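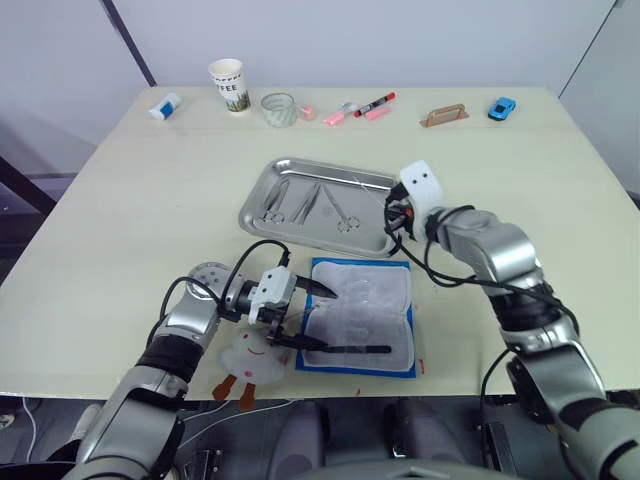
Docs > Planner > Bimanual > FAQ

Wundow planner: frequently asked questions

Filed under: Motion planning, Support notes

Does Wundow plan both arms together or one at a time?

Both, depending on the mode. In coupled mode the two arms form one planning group and every sample is checked for arm-to-arm contact. In sequential mode the second arm treats the first arm's trajectory as a moving obstacle. Coupled mode is the default. Use sequential mode if one arm only holds something still.

How does the planner know what is in the gripper?

It doesn't, until you attach a collision body. Call attach_tool after the grasp is confirmed and detach_tool before opening. Long, thin tools should be attached as a capsule running the full length of the shaft. A box around the jaw only will pass the checker and then sweep the shaft through whatever lies next to it.

Why are my shiny trays full of holes in the depth map?

Polished steel returns few valid depth points. Set the tray as a known object in the scene file and let the Warer perception node fit its pose from the rim. Do not raise the fill radius to close the holes. That merges flat instruments with the tray floor, and forceps and tweezers disappear first.

How many points does the rim fit need?

At least 2,000 after filtering. Below that the node reports LOW_SUPPORT and keeps the last pose. It does not report a failure, so check the status field.

Do I have to model everything at the back of the table?

No. Anything past the workspace limit is dropped before planning. If the arms can reach it, leave it in the voxel map as unlabeled occupancy. Labels are only needed for things you intend to grasp.

The wrist cable snags. Can the planner account for it?

Partly. Cables are not simulated. You can set a limit on total wrist rotation per plan, and Joana Amaral's patch (in the October build) also carries the count over between plans — before that it reset on every call.

What is a typical planning time?

On our Nurnmont bench set of 1,286 queries, the median in coupled mode was 56 ms. The slowest query took 3,299 ms and had a tool attached on each side. Set the timeout above your own worst case.

Can I run Wundow without Nicholas?

Yes. Nicholas is the task sequencer and only calls the public API. You lose automatic retries and the log viewer.

Related items
Attaching and detaching tools
Warer: status codes
Wrist rotation limits
Scene file format
Nicholas: writing a retry rule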